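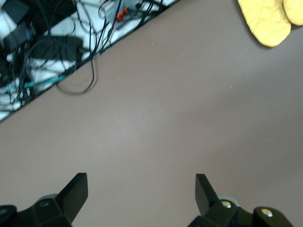 The two fingers of the robot's gripper over the tabletop, with two yellow padded items at the far side.

What Will You See at Robot Open Day?

The Huaranga Center opens its robot workshop to school groups on 14th February. Pupils in grades 3 to 5 are welcome with their teachers.

A robot arm is a machine that can reach, turn and lift. At its end is a gripper, which works a little like your thumb and first finger. The two fingers move together to hold an object and move apart to let it go. Each finger has a flat black pad, the part that touches the object.

Robots also need electricity. Power adapters change the electricity from the wall into the kind a machine can use, and cords carry it where it is needed. Visitors must not touch the cords or step behind the table.

The demonstration is led by Giuliana Echeverri, and our arm is called Lomlow. She will show how a person guides the arm through a task - slowly at first - so that a computer can learn the movements. Soft things are harder to pick up than blocks, as they bend when they are squeezed.

Each demonstration has places for 108 pupils. Teachers may reserve places with Gilberto Llanos at the front desk. Pupils may bring one written question each.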